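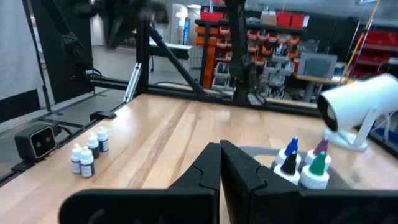
Heidrun Leitner has run the guest house in Nernen since her aunt gave it up, and she still answers the phone herself. "People ask the same thing first," she says. "How far is the lift, and is there parking. It's 200 meters, and yes."

The house has seven rooms and one self-catering apartment on the top floor. Winter guests mostly stay a week. In July she gets hikers who want one night and an early breakfast, and she takes them, though it means more laundry. "I used to say three nights minimum. Then I had empty rooms, so I stopped."

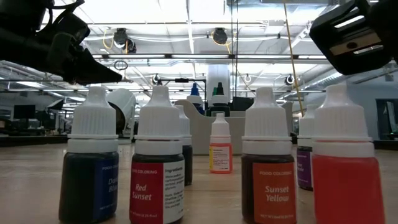
Breakfast is served from seven to ten. Leitner bakes the bread, and her neighbor Beat Prantl brings eggs and milk. On Sundays there are cakes, and families with children get plain icing to color themselves at the table. She keeps food coloring in dropper bottles for that, dark blue among them. "The blue goes first. I don't ask what they do with it."

The larger change this year is the heating. The old oil boiler went out in the fall, and the house now runs on wood pellets. Pirmin Thaler did the work and was finished two days before the first guests came. The price of a double room went up by 2 francs a night.

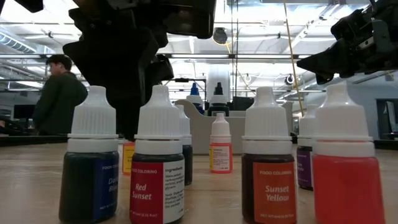 She had expected complaints about that and got one, from a man who has been coming for years and booked again anyway. What guests do mention is the water pressure on the top floor – it is still weak in the morning, and Thaler is coming back to look at it after the season.

Asked if she would add more rooms, Leitner says no. "I can clean eight. I can't clean ten."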